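Nurholm Household Manipulation Project
Progress report, second period
Prepared for the Gudier program office
Nov 9, 2023
Submitted by Kieran Ó Gríofa, with figures from Gert Rampersad

Where we are

The last report promised a working policy for sorting small household objects and a modest demonstration at the end of the summer. The policy exists. The demonstration took place in July, in front of two members of your staff, and the less said about the first attempt the better. The second attempt went well enough that we were asked for a third, which is when the battery gave out.

This report covers what has changed since then. Most of it concerns the data, as the model has been left alone apart from one change to how it weighs the wrist view. Gert argued in July that we were blaming the network for things we had failed to show it. I argued the opposite. The results below settle the matter in a direction I would prefer not to dwell on.

Data collection

All demonstrations in this period were recorded by people holding a gripper in each hand, with a camera on each. We dropped teleoperation entirely. It gave us clean joint data and the pace of a glacier, and the operators had started to develop opinions about their chairs.

The task is the same throughout: pick items off a cloth-covered table and put them in a clear plastic bowl. The objects are a mix of hard blocks, cartons and soft foam pieces. The foam was added at the request of your reviewers, who felt that our earlier object set was "rather obliging." They were right. A block stays the shape it was when you reached for it. A folded piece of foam squeezed between two pads has several shapes to choose from, and the policy has to cope with whichever one it gets.

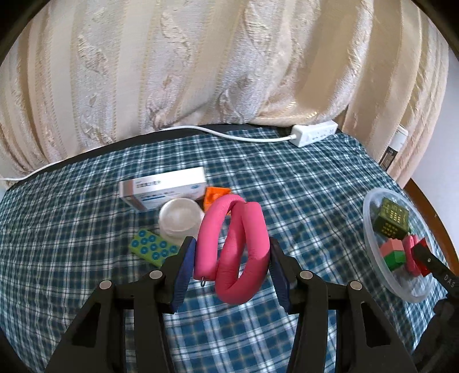
Results on the held-out objects

We kept 30 objects out of training and tested on those alone. Under the old data the policy completed 83 of 227 trials. Under the new data, with the same network and the same trial list, it completed 117. That is a real improvement and still only a little over half, a fact I mention before the reviewers do.

The gain is uneven. Hard blocks account for most of it. Soft items improved less than we hoped, chiefly in how they are released. The policy has learned to close on foam with some conviction but tends to let go too high over the bowl, and foam that lands on a rim does not always land on the side we would like. Transparent containers remain a nuisance. The bowl's near edge is regularly misjudged, and on a patterned cloth the misjudgment gets worse. We considered switching to a plain cloth, which would have improved the numbers overnight. Mersha, our partner on the evaluation side, pointed out that people own patterned tablecloths. The plaid stays.

The two-view question

You asked whether the second gripper's camera earns its keep. We trained the policy with both views and again with one of them blanked out. With one view, it does tolerably well on anything standing clear of its neighbors and poorly on anything in a cluster. The trouble is simple: whatever is being held sits squarely in the way of whatever comes next. A block carried upright between the jaws fills the lower middle of the view, and the objects beyond it have to be found over the top.
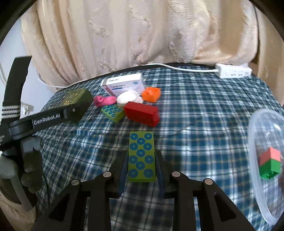
The second view recovers a good share of those cases, mostly by looking at the same table from somewhere less inconvenient. It also doubles the storage bill and adds a synchronization step that Gert has rewritten twice. On balance we recommend keeping it. The alternative is to ask the policy to remember where things were before it picked something up, and our one experiment along those lines produced a policy with firm beliefs about objects that had been moved.

A smaller finding: the demonstrators do not use their two hands equally. Most of them pick with one and hover with the other, as if waiting to be introduced. The policy has copied this faithfully. We have rewritten the instructions to ask for both hands to work, and the early recordings show both hands working, occasionally on the same object.

Money and equipment

Spending is under plan. The saving comes from the teleoperation rig, which has been returned to Cuverix with its cables in the correct bag. We ask to move the unspent portion to annotation, where the backlog is growing. The replacement pads requested last time have arrived and fit.

Next period

We will collect more release motions over low rims, with foam given priority. Mersha will rerun the held-out trials on a table we have not seen, with a cloth of their choosing. Gert wants to try training on the failed grasps as well as the good ones. I have said I doubt it will help, so the program office may wish to set aside some time for the results.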